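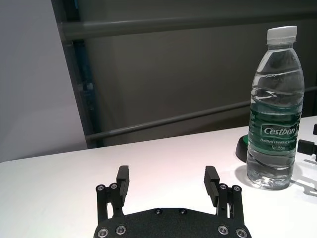
1/ Ok so Pedwood town council, Friday night. Was there till the end, typing this on the bus, sorry for spelling

2/ Short version: the mayor survived. Recall motion failed by one vote. ONE. People were standing out in the hallway and down the stairs when the count got read

3/ Background if you're new. In September the council signed the bus contract over to Finuvent. No second bid. Fares went up twice after that and the Quartey line got cut to mornings only

4/ The petition started at the Quartey bus stop, on paper, on a clipboard. Needed 200 names to force a debate. Got 675

5/ Ebenezer Ankrah spoke first for the petitioners. Retired driver, 18 years on that route. No notes. Asked the mayor when she last rode a bus. Long silence. Then a lot of noise from the back rows

6/ Chair threatened to clear the room. Didn't. Fifteen minute recess instead, which became more like a half hour, and two members came back with diffrent votes than they walked out with. Would love to know what was said in that side office

7/ Mayor's line all night: the contract is legal, the town lawyer looked at it, breaking it costs money. How much money? "We will publish that." When? "Soon"

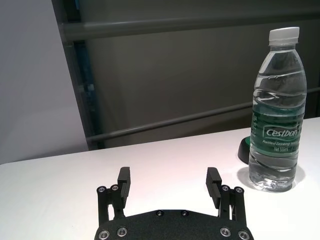
8/ What they did pass:
- full contract goes online, no blacked-out pages
- evening Quartey service back on trial till spring
- any new transport deal goes to open bidding

9/ The third one is the big one imo. Eltoren council passed the same rule after their own protests and two members lost their seats at the next election. Everybody in that room knew it

10/ Mood outside was weird. Some people singing, some furious, one guy telling everyone who'd listen it was a sellout. Ankrah said go home, sleep, come back Monday with the clipboard

11/ So yes there's a second petition. This one's for an early election. Same stop, from 7 am. Bring a pen, theirs keep dying

12/ Correction to 6, it was THREE members who switched, not two. One went the other way. Thx to those who messaged

13/ My stop. More when the minutes are up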